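Sowah Oval Colander Basket, Medium

Share 30 | Comments 4

The Sowah oval colander basket is a countertop and sink basket for rinsing, draining and short-term holding of small produce. It is the middle size in a line of three and shares its rim profile with the other two. The basket is sold under the Sowah name by Lukular, which also supplies the matching plates and cups listed at the end of this page.

Item number: 474
Shape: oval, single compartment
Color: light green
Rim: broad, turned outward, slightly translucent
Base: flat center with rows of small round holes
Handles: none (lifted by the rim)
Lid: none
Case pack: 30
Dishwasher: top rack
Microwave: no
Oven: no

Construction

The basket is molded in one piece. There are no seams, rivets or inserts. The holes are limited to the bottom and the wall is solid all the way up to the rim, so water leaves downward instead of through the sides. In practice the basket can be carried a short distance from the sink with less dripping down the wrist than a wire strainer, provided it has been given a few seconds to drain first.

The rim is wider at the two ends than along the sides. The ends are where it should be held. The material is stiff enough at the rim to support a full load without twisting, but the long sides will bow inward slightly if the basket is picked up from the middle with one hand. Bowing does no damage. It will return to shape when set down.

Color is added to the resin before molding and does not wear off. Strong light shows through the rim. The bottom looks darker than the rim at normal viewing angles on account of the thicker section there.

Hole size and what it retains

Hole diameter was chosen for whole soft fruit and vegetables. The following are retained without loss: strawberries, apricots, cherries, grapes, blueberries, radishes, green beans, shelled peas, cooked short pasta. The following pass through in part or clog the holes: rice, quinoa, lentils, poppy seed, grated cheese. For grains use the Sowah fine strainer, item 216, which has a mesh bottom and fits inside the same sink rails.

Cooked pasta may be poured into the basket directly from the pot. Sugar syrup and frying oil should not be.

Load cycle testing

The current mold replaced the earlier one in March. Before release, sample baskets were filled with wet produce, lifted by the ends, drained, emptied and reset for more than 2,000 cycles. Inspection was by eye and by a straightedge laid across the rim. Murray Bolger ran the test at the Serkside shop and recorded light surface scuffing on the underside of all samples. No cracks were found between holes. The previous mold had shown hairline cracks at the outermost row, and for that reason the new mold leaves a wider solid margin between the last row and the wall.

Customers who have the older version can identify it by the narrow margin and by a raised letter Z under one end, left over from the period when the tooling was held by Zolby. Old and new baskets nest together, though the old one sits slightly proud when it is the lower of the two.

Use on a flat surface

The basket has no feet. On a flat tabletop the bottom sits directly against the surface and the holes are blocked, so it will not drain there. Drain over the sink or on a rack, tap the end twice against the basin, then move it to the table. If it must go to the table wet, put a folded cloth or a tray under it.

On smooth laminate or painted tops a wet basket can slide. Dry the underside. The small rubber pads sold for cutting boards will stick to the basket but cover some of the holes and are not recommended.

For prep work the long axis is normally set pointing away from the user, on the left for a right-handed person, with the plate or board in the center. The arrangement keeps the rim out of the way of the forearm and leaves the working hand a clear path from plate to basket. Left-handed users should mirror it.
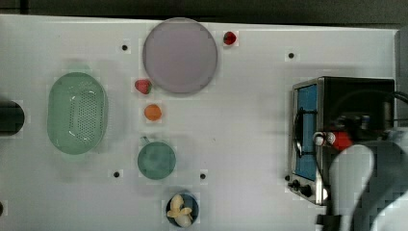

Loose fruit should be sorted before it goes in. Firm pieces such as apricots or small tangerines are placed first and soft berries on top, since the flat base gives no cushioning and the bottom layer carries the weight. Strawberries are best rinsed with the leaves on and hulled after draining. One layer of berries is ideal and two is acceptable. At three layers the bottom fruit will mark.

Round fruit rolls. A basket or a rimmed plate will contain it; a flat plate with a shallow edge will hold hulled or halved fruit well enough but is a poor place for whole apricots if the table is not level.

Cleaning

Wash in warm water with ordinary dish soap and a soft brush. Brush the bottom from the outside first, then the inside, so that pulp is pushed back out of the holes the way it came. Starch left to dry in the holes can be softened by soaking for 30 minutes. Do not clear holes with a skewer or knife tip, which raises a burr on the far side.

Tomato, turmeric and beet will tint the light green resin. Most of the tint fades after several washes. Chlorine bleach removes it faster but makes the rim brittle with repeated use, and rim damage after bleaching is not covered.

In a dishwasher, place the basket rim down at an angle. Placed rim up, it collects rinse water faster than the base can release it and comes out with spots.

Storage

Baskets nest. Up to six may be stacked without sticking. Store dry. A stack put away wet will hold water between the bases and may develop an odor, which washing removes.

Replacement and warranty

The basket is covered for cracking and warping under normal household use for two years from purchase. Staining, heat damage and cut marks are excluded. Claims are handled by Carleen Bright at the Lukular parts desk. Include the item number and a photo of the underside, where the mold mark is located.

Customer notes

Rangi Rewi: Bought two for the fruit stand kitchen. Good rim, easy to grip with gloves on. I would like feet on the bottom, even short ones.

Reply from Lukular: Feet were tried on an early sample and prevented the baskets from nesting. The large size may get them.

Clem Ngata: Does it span a standard sink?

Reply from Lukular: No. The medium sits inside the basin or on sink rails. Only the large spans a basin.

Lachlan Ruddock: Color is a bit lighter than my old one, otherwise the same. It drains faster. Holds a full bag of beans.

Clem Ngata: Thanks. Ordered the large.

Ordering

Single baskets ship from Serkside in a paper sleeve. Case orders ship in one carton of 30 with no inner packaging. Mixed-size cartons are available to trade accounts on request. The medium is currently made in light green only.

Related items

Sowah Oval Colander Basket, Small
Sowah Oval Colander Basket, Large
Sowah Fine Strainer, item 216
Sowah Sink Rails, pair
Sowah Round Plate, flat center
Sowah Short-Handle Cup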